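How to Get an Old Box Fan Running Again

Level: patient beginner
Time: one evening, plus however long you spend looking for the screwdriver

Every April the fans come up out of my basement, and every April one of them hums at me and refuses to turn. For years I took this as a death notice and bought another fan. Then my neighbor Finn Albers watched me carry one to the curb, carried it back, and had it spinning by supper. I have been fixing my own ever since, mostly out of spite.

A fan that hums but doesn't spin usually has gummed-up bearings. The old oil has turned to something like caramel, and the motor can't push through it. A fan that does nothing at all, no hum, no breeze, has a different problem, and I'll get to that near the end.

What you need

A Phillips screwdriver, a soft brush, cotton swabs, rubbing alcohol, a rag, and a small bottle of light machine oil. The kind sold for sewing machines is fine. Do not use cooking oil. I know somebody who did, and his bedroom smelled like a county fair until August.

Step 1. Unplug it

Pull the plug out of the wall. Switched off is not unplugged. Put the plug where you can see it while you work.

Step 2. Take off the grille and the blade

Mine is a Jultlow, bought at a yard sale in Mestwood for 3 dollars, and the front grille is held on by eight screws, two of which are longer than the others for reasons known only to Jultlow. Put the screws in a muffin tin in the order they came out.

The blade pulls straight off the shaft on most box fans. If it won't, look for a small set screw on the hub before you start yanking. Wash the blade in the sink with dish soap and prop it up to dry. The water will be gray. Change it and go again.

Step 3. Try the shaft

Spin the bare shaft with your fingers. A healthy one coasts for a moment after you let go. A gummy one stops the instant you do. If it grinds or wobbles side to side, the bearings are worn, and oil will only buy you a few weeks.

Step 4. Open the motor

Four long bolts usually hold the two end caps together. Before you loosen them, draw a pencil line across the whole motor so the caps go back the way they were. I skipped this the first time and spent the evening trying it every way but the right one.

Slide the caps apart gently. The rotor is the part on the shaft. The stator is the ring with the copper windings, and it stays put with its wires attached. Don't pull on those wires, and don't poke at the windings with anything harder than the brush.

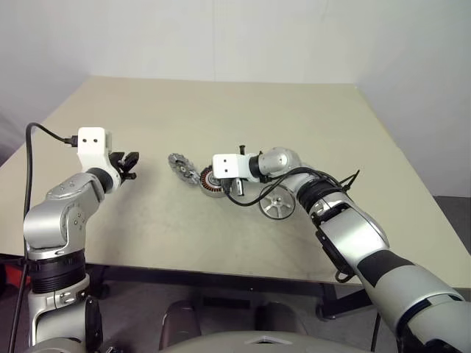
A stator with its copper-colored winding ring, next to a gear.

Step 5. Clean and oil

Brush out the lint. Dip a swab in alcohol and scrub inside both bearings until the swab comes out clean. I went through 21 swabs on mine and felt I was learning something about the previous owner. Wipe the shaft too, and let it all dry.

Around each bearing there is often a felt ring. Give each felt three drops of oil, then one drop on the shaft at each end. That's plenty. Extra oil gets thrown onto the windings, where it collects lint and puts you right back at step 4.

Step 6. Put it back together

Line up the pencil marks and snug the bolts a little at a time, going corner to corner. Spin the shaft after each round. If it tightens up, a cap is crooked. Back off, tap the side of the motor with the screwdriver handle, and try again.

Blade on, grille on, every screw accounted for. Then plug it in and start on low.

If it does nothing at all

Look at the cord first, especially where it enters the housing. If it's cracked or stiff there, replace the whole cord or have a repair shop do it. Tape is not a repair. If the cord looks sound, there may be a blown thermal fuse in the windings, and that is where I stop and take it to Adaeze Sani's shop. She charged me 11 dollars to look at the last one and tell me it was dead.

How often

Once a year, before the hot weather. Mine now runs almost all summer with a small tick on medium that I have decided to call character.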